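Switching to a four-day sourdough week

Wednesday, December 10, 2025
By Wellington Frota
Filed under: Home and Kitchen

I used to bake every second day. Since the start of spring I've been doing one big bake on a Sunday and eating from it until Thursday, and I think I'll keep it that way through summer.

The main reason is the oven. Ours takes 40 minutes to get properly hot and the kitchen faces west, so by late afternoon it's unbearable in there. One bake before breakfast fixes most of that. The power bill dropped a bit too, although we also got rid of the old bar fridge in the garage, so I can't give the bread all the credit.

I make 3 loaves. Two are plain white with a bit of rye, and the last one is whatever flour needs using up. The starter lives in the fridge and comes out on Friday night. I've stopped weighing its feeds and it hasn't minded.

Slicing is the part I was doing badly. I'd cut into a loaf while it was still warm and end up with gummy slices that went stale by the next day. Now I leave it until after lunch and use a serrated knife with a long blade. A short one leaves a ridge through the middle of a wide loaf.
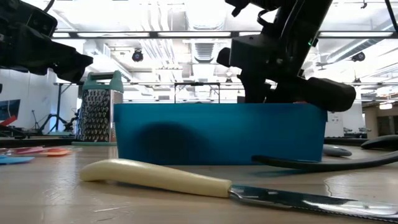
Keeping it until Thursday

The first loaf stays on the bench in a cotton bag, cut side down. It's good for toast by Tuesday. The other two get sliced and frozen in pairs — baking paper between each pair — and go straight into the toaster when needed.

I tried a bread box from Kunar for a few weeks. It looked nice but the crust went soft overnight and we had mould in the humid weather, so it now holds potatoes.

Next week I'm trying a longer cold prove, over 9 hours, to see if the rye one gets less dense. I'll post the timings if it works.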